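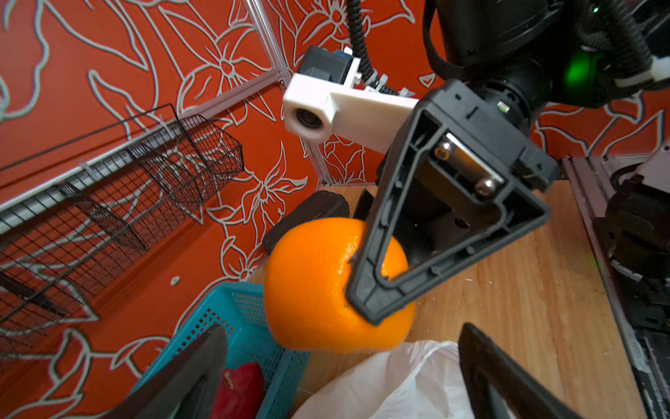
Left gripper on an orange, wrist camera view.

Soft produce and contact force: the house rules, revised

Posted Monday, April 22, 2024

The written rules for our bench cell had not changed since December, and they had drifted away from what we do. I rewrote them over the weekend. Most of this post is the new text with some notes on why the old text failed. The cell is a two-finger gripper setup on a wood table, and the task is moving fruit and a plastic bag in and out of a basket.

The old rule on grip force was one sentence: "Use the minimum force that holds the object." You can't check that. Two operators can follow it and end up with different settings. The new rule has a number in it. Force is commanded in the Norkemen controller's own units, on a scale of 1,000, and the ceiling for anything with a peel or skin is 300. If the object slips at 300, change the approach angle or the contact point. Do not raise the ceiling during a session.

A related rule covers where the fingertip goes. Our fingers narrow toward the tip, so the load at the tip sits on a small patch of peel. Tip contact is allowed for nudging and for checking position. A lift needs the flat of both fingers. Log any lift made on the tips alone as a tip lift, even if the fruit arrives where it should.

Marks on the fruit were the next problem. We used to look at an orange after a session, find a dark spot, and argue over whether the gripper had made it. Now every piece gets inspected before the first run and its existing blemishes go in the Velldale log. A piece with no entry can't be used as evidence of damage in either direction. Any piece is retired after 40 grasps, marked or unmarked.

Thin film has its own section. A grocery bag has no fixed shape, and a fingertip pushed into the folds can reach the tabletop before the controller registers much of anything. The rules for film are:

Approach at the slow speed setting.
Stop descent on height, using the measured table plane. Do not stop on force.
Keep bag handles away from the wrist cable.
If the film catches on a finger, pause the arm and clear it by hand with the drives disabled.
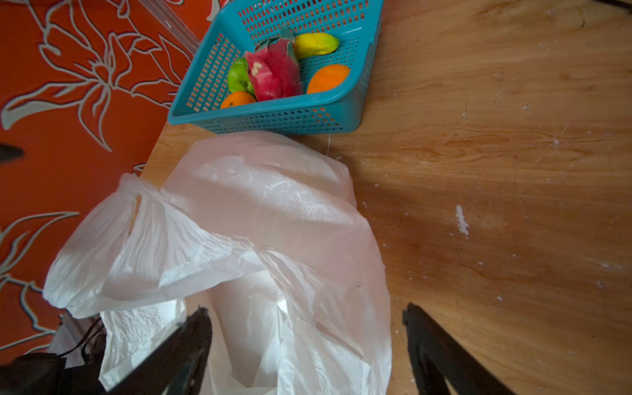

The height stop depends on the table plane being right, and a wood surface is not a reference surface. Probe it at the start of each session and again if anyone has moved the table. Use the same probe points every time. Chips and flecks in the finish are fine to leave alone, but don't probe on one.

Baskets are treated as fixtures. Rim height goes in the session file, and fingers clear the rim before any sideways travel. With mixed fruit in one basket, the lowest force ceiling in the group applies to all of it. This costs some grasps on the heavier pieces. I accept that.

I checked the draft against our log of 2,188 grasps. The force ceiling held up without edits. The tip lift rule did not, because the old log has no field for contact point, so those entries stay unclassified. I am not going to backfill them from memory.

Still open: how often to replace finger pads, and whether the Potgieter checklist we use for startup should be merged into this document or kept separate. The Norngate cell has the same question pending and I would like both cells to end up with the same answer. Until then, run the startup checklist first and these rules second.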